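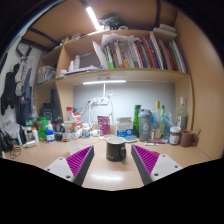 The Henby grasp planner reads single wrist views and returns a closing width and approach angle for the two-finger tool. Release 2 of the package contains the planner, the calibration scripts and a set of 400 labeled views for regression tests. Labels mark the target and the side on which its handle lies - for the black mug, the right - so that the planner can offset the pads before closing. Bottles and boxes behind the target are labeled as background and are excluded from scoring.

Run the calibration script before the first test. Results from uncalibrated tools should not be reported. Known issues are listed under ticket 131.

Maintainer: Lerato Ngubane

Filed under: Software / Perception and Planning

Contact | © 2021 Henby | Back to top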